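Reading time: 2 min

Consumer Claims, Unit 4: "Stone look" and what the numbers are worth

Start with the Jenitz brochure you were given. It says its printed countertop "outlasts natural stone." Outlasts it at what? The small print mentions a rub test of 2,991 strokes. The rival brand, Zetitz, reports 3,229. Students tend to pick Zetitz at this point. Please don't, yet. Neither firm says what did the rubbing, how hard it pressed, or who decided when a sample had failed.

Ask also how many samples there were. Jenitz used 20 and threw some out as "untypical." I would like to see the untypical ones.
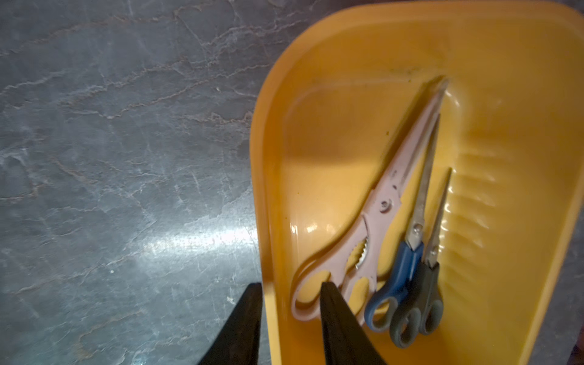 Fig. 1. Gray counter with a marble-like pattern, next to a yellow-orange plastic tray.

Then there is the survey. Schnyder asked 35 shoppers whether a pattern "felt premium," and most said yes. They were asked inside a Schnyder showroom, with a salesperson nearby. I don't know what that measures, and I doubt Schnyder does either.

Cuiping Qian's reading (in the packet) is kinder to these surveys than I am. She thinks a bad survey still tells you what the seller is worried about. Read her second section and decide if you buy it.

For next time: find one claim in the Jullby catalog with no test behind it, and write down what test would change your mind.

Questions: see the course office | © Consumer Claims course notes | Back to top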